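Memeck's robot arm will do your chores, given an afternoon

Stavmont, 14 January 2023

The robot butler has been five years away for as long as most of us have been alive. Visitors to the open house at Memeck, the small automation firm on the Pordale road, got to see how the wait is going.

The company set its two-fingered arms a program of 36 everyday jobs, from folding dish towels to restocking a shelf of soup cans. By closing time the arms had finished 29 of them without a human stepping in. The towels were folded, in the sense that they were smaller than before. A pillowcase was still under negotiation when the lights went off.

"People ask me when it will do their ironing," said Rosine Guérin, who runs the test floor. "I ask them to please stand behind the tape."

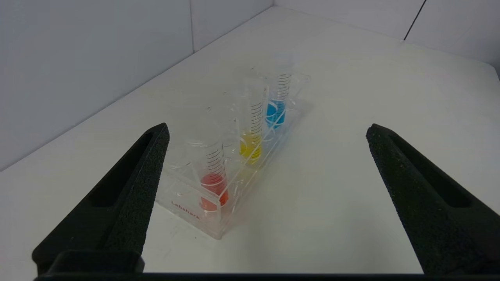
Small, repetitive handling is where Memeck thinks the money is, well ahead of laundry. Hotels and shops like the idea of a robot but tend to want one that copes with whatever the last guest left on the floor, and a workbench is kinder. Three tubes of red, yellow and blue liquid standing in a clear rack on a white table make a fairly polite opponent: they have graduation marks up the side, they don't wrinkle, and the rack has openings to spare for anyone with ideas about rearranging them. A sock drawer offers no such courtesies.

Valter Sandberg, who manages a housewares store in Stavmont and came looking for help with the night restock, left without placing an order. He timed one arm at 239 seconds to shelve a single box of glasses. "My nephew does it in less, and he's on his phone," he said. He did concede that the arm broke nothing - the nephew's record there is less clear.

Memeck plans to rent the arms out at around 3000 dollars a month, setup included. A first trial is due to start in May at Baudry, the hotel supply company, where the job will be sorting cutlery. Spoons first, Guérin said. Forks are being looked into.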